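January
Speaker notes by Kuldeep Rana

Slide 1. Title. Wait for the door to close. Say the talk covers bedding returns at Mindum, three hotels, one laundry contract. Questions at the end.

Slide 2. Loss rate. 3,188 sheets went out over the contract period. 1,067 were withdrawn before their rated 300 washes. State both numbers, then pause. The supplier, Plistine, disputes the second one; Margus has the correspondence.

Slide 3. Causes of withdrawal. Hem failure first, then graying, then shrinkage across the width. Define graying: soil put back on the cloth during the wash, usually from low water level or short rinse. It is often logged as staining, and the two should be kept apart in the count.
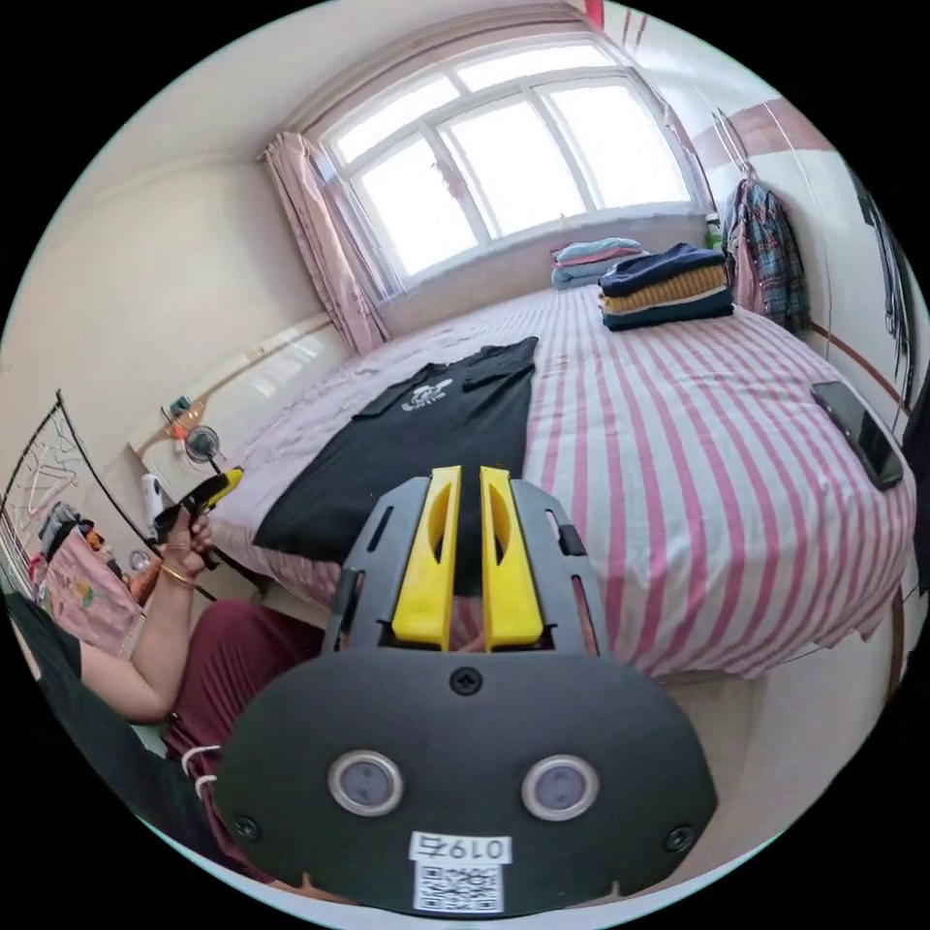
Slide 4. At the bed, unit 0197.

Slide 5. Shrinkage. Measure flat, after conditioning, never straight from the dryer. Most of the change comes in the first few cycles. Show the Wurnetent curve and skip the table unless asked.

Slide 6. Dryer settings. Overdrying does more damage to hems than the wash. Recommend stopping at slight residual moisture and finishing on the ironer. Rasmus Mägi will want the energy figures. They are on the backup slide.

Slide 7. Next steps. New hem spec to Plistine. Separate log codes for graying and staining. Second count in the spring.

Comments

Sơn Nông: Was the ironer temperature held constant on slide 6?

Kuldeep Rana: Yes, same setting at all three hotels.

Aigars Koppel: Please post the backup slide too.

Contact | Copyright Mindum | Back to top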